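Fri 20 September

Kitchen things

Got to the big table after lunch and made a start on the dishes I want to keep. The plan was to settle the plates first. I've had the plain white ones since April and I keep going back and forth on whether to buy more or switch to something with color. They stack well and they go with everything, but they show every mark. A crumb you would never notice on a darker plate stands out on these, and so does a scratch on the rim.

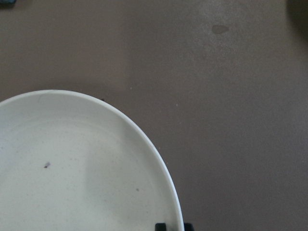
Trays and bowls

The plates stay. I looked up the Nollska set again and it costs 80 for fewer pieces than I need, so that settled it.

Next was the rabbit tray. I have nearly given it away twice. It is a child's tray really, with the carrot after the name and the bunny saying "hi" in the corner, but the raised rim is useful and it is the right size for toast and a cup. I put it down near the far side of the table and left it there while I thought about the bowls. The green one is deep enough for soup or for mixing a small batch of batter. The pink one is plastic and I would not put anything hot in it, so it can be for cold things only. The gray cloth got folded and set next to the tray. I need more cloths. The Nuvberg ones shed lint for the first few washes and I don't want those again.

I like how much bare table there is with everything pushed out toward the sides. It made it easier to decide. When it is all piled in the cupboard I just keep everything.

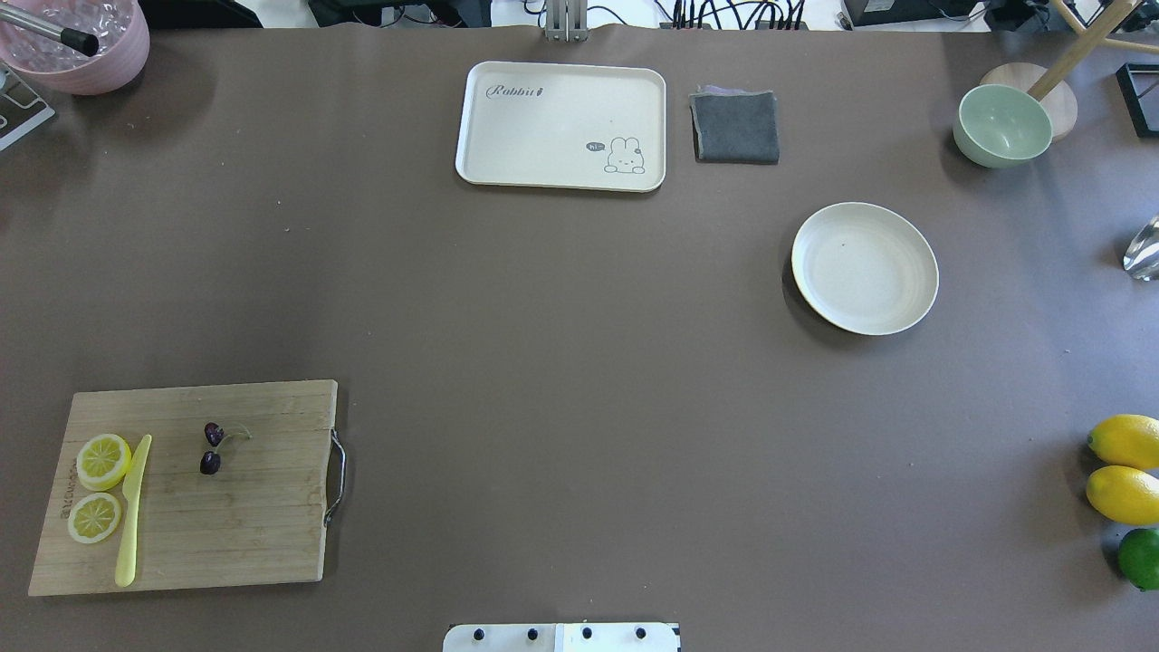 Ha-rang Byun thinks I should keep the tray and let one of the bowls go, on the grounds that bowls are easy to replace and a tray with a good rim is hard to find. I said I would sleep on it. We also talked about shelf liner, and whether the 600 mm shelf would hold the plates and bowls side by side. I think it will if the tray stands upright at the end.

Still to do: measure the shelf, wash the cloths, write to Rajput about the missing lid. Dinner was noodles, eaten late.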